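Curgate Sound - Effects - Delay and Echo

Trukix Sidari Delay (Second Version)

In stock. Page updated January 2020.

The Trukix blurb says the Sidari "captures the living breath of tape". We've had one on the shop pedalboard for a good while now and it sounds like a digital delay with the treble rolled off. Plenty of us like a digital delay with the treble rolled off, so keep reading, but if you're after wow, flutter and a motor that needs oiling, you'll want a different page.

The Sidari gives you 504 milliseconds of delay. That's it. There's no secret long mode, whatever the forums say. We measured it on two units and both stopped where the manual says they stop. Half a second and a bit is enough for slapback, dotted eighths at most rock tempos, and that washy smear behind a clean arpeggio that every band with a sad song wants. It isn't enough for looping, and Trukix really ought to stop using the word "loop" on the box. What they mean is that you can hold the second footswitch down and the repeats pile up until you let go. Fun for an outro. We wouldn't build a set around it.

You get two footswitches, bypass on the left and tap/hold on the right. They're the soft-click kind and they sit a fair way apart, so a boot can find one without landing on both. The knobs are another matter. Time and Feedback are close together, identical in shape, and marked in grey lettering on a slightly different grey. On a dark stage you'll be guessing. A dab of white paint pen on the Feedback knob sorts it out, and a lot of the trade-ins we see have had exactly that done to them.

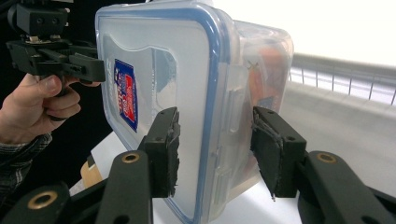
Clear tub with snap latches and a blue-rimmed lid.

About those 28 presets. The count is accurate, we stepped through the lot. Whether they're 28 different sounds is up for argument. The first few are useful: a short dark slap, a medium delay with some drift on it, a long one where the repeats thin out as they go. After that you're into small changes of mix level with names like Harbour Fog and Glass Choir. Two of them we couldn't tell apart with headphones on. You can overwrite any of them, which is what most owners will end up doing, and there's a factory reset if you regret it (hold both switches while plugging in the power).

Tap tempo works. We mention it because on the first version it often didn't, and we sent a few of those back. The second version catches the tempo on the third tap and stays there. If you bought a first version from us and it wanders, bring it in and we'll have a look, though Trukix no longer supply the board and we can't promise much.

Noise

The spec sheet calls the Sidari "silent". There's hiss. With single coils into a clean amp you'll hear it in the gaps, and with Feedback past three o'clock you'll hear it repeating along with you. Run after a high gain drive it gets lost in everything else. In an effects loop it's quieter again, provided your loop runs at pedal level. Some older combos run hotter and the Sidari's input will clip in an ugly, fizzy way that no preset is going to rescue.

It doesn't come with a power supply, and the colour picture on the packaging that shows one is a bit cheeky. You'll need a regulated 9V centre-negative supply with its own isolated output. Daisy-chaining it with other digital pedals brings on a whine that a few customers have reported as a fault. We've tested each one that came back. None of them whined on a proper supply. 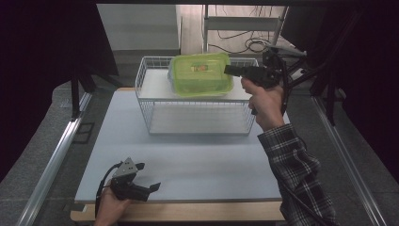

Then there's the question of trails. A switch inside the case decides whether your repeats ring out after you hit bypass or get chopped dead. From the factory it's set to chop, which seems an odd choice for a pedal sold on atmosphere. To change it you undo the four screws on the base, slide the switch nearest the power jack and put it all back together. Opening it for this doesn't affect the warranty. If you order online and want it done before it ships, say so in the notes at checkout and there's no charge.

Stereo? Sort of. There are two output sockets, and using both gives you the dry signal on one side and the repeats on the other. Trukix call that "immersive stereo imaging". It's a wet/dry split, and a handy one if you're already carting a second amp. True ping-pong it won't do.

How it compares with the Pascual Echo

We get asked this most weeks. The Pascual has a longer maximum delay, a nicer low end and a footswitch that feels like it came off farm machinery. It also costs a good deal more and takes up close to twice the board space. Recorded, with the drums in, we doubt many listeners would pick one from the other. On its own through a good valve amp the Pascual is the better sounding box and we won't pretend otherwise to shift a Sidari. If you only use delay for two songs a night, save your money.

Anyone playing bass should go the Pascual or keep their delay in a mixer send. The Sidari loses bottom end when it's engaged and the Mix knob doesn't bring it back.

What's in the box

Sidari delay pedal
Four stick-on rubber feet
Printed quick start card (the full manual is a download)
A sticker

Specifications

Maximum delay: 504 ms
Presets: 28, all can be overwritten
Footswitches: 2
Outputs: 2 (mono, or wet/dry split)
Bypass: buffered
Trails: on/off, internal switch
Power: 9V DC centre-negative, not supplied
Battery operation: none
MIDI: none, and the "MIDI ready" line on some overseas listings is wrong

Returns and repairs

Try it at home at band volume. Bedroom volume tells you very little about a delay. If it doesn't suit, send it back clean and in its box for a store credit or refund, less your postage. Please don't apply hook-and-loop tape to the base before you've made up your mind, as we can't sell it as new once that's on.

Faulty units come back to our own bench first. If we can fix it on the spot we will, otherwise it's swapped from stock. The output sockets are board-mounted and they're the likeliest thing to go, especially with right-angle plugs hanging off the side of a crowded board.

The next shipment is due in February. Trukix have hinted at a version with a longer delay time and a proper stereo mode, and they hinted at the same thing last year. We aren't taking deposits on it.

Related: Pascual Echo - Isolated power supplies - Patch leads - Second-hand delays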